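About Flesteck

Flesteck advises councils, housing bodies and delivery firms on what to buy when they plan to put ground robots into service. We write specifications, build the budget and sit in on supplier trials. We do not sell or lease machines and take no commission from those who do.

The company was set up in Itdale by Haruna Arai, formerly a fleet buyer, and Riku Yokoyama, who handles test design. There are now 13 staff across Itdale and a smaller office in Flivorcombe.

How a plan is built

Each plan covers purchase, charging points, spares, insurance, training and disposal. Costs are set out over 3 years, with maintenance shown on its own line. Clients are often quoted a unit price that leaves out the dock and the map survey, and we ask suppliers to restate it before any comparison is made. A typical plan takes around 60 working hours.

Simulation before purchase
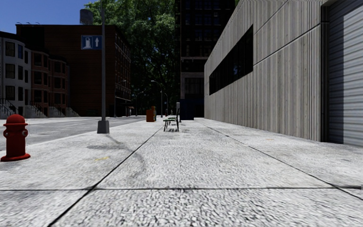 Route trials in simulation are budgeted as a separate item and completed before an order is placed. The work is led by Riku Yokoyama using our Aoki street models. A candidate machine is given a stretch of pavement and scored on clearance, stopping distance and time lost. Fixed items matter most at this stage: a hydrant and lamp post at the kerb side, then a litter bin and a bench further along, set the usable width and so the largest chassis worth pricing. Slab joints are included in the model for the same purpose, as they bear on wheel size.

Results are issued with the cost tables, and 2 rounds of changes are covered by the fee. Requests for a first budget meeting go to Haruna Arai at the Itdale office. Please have a route plan and the current year's equipment allowance to hand.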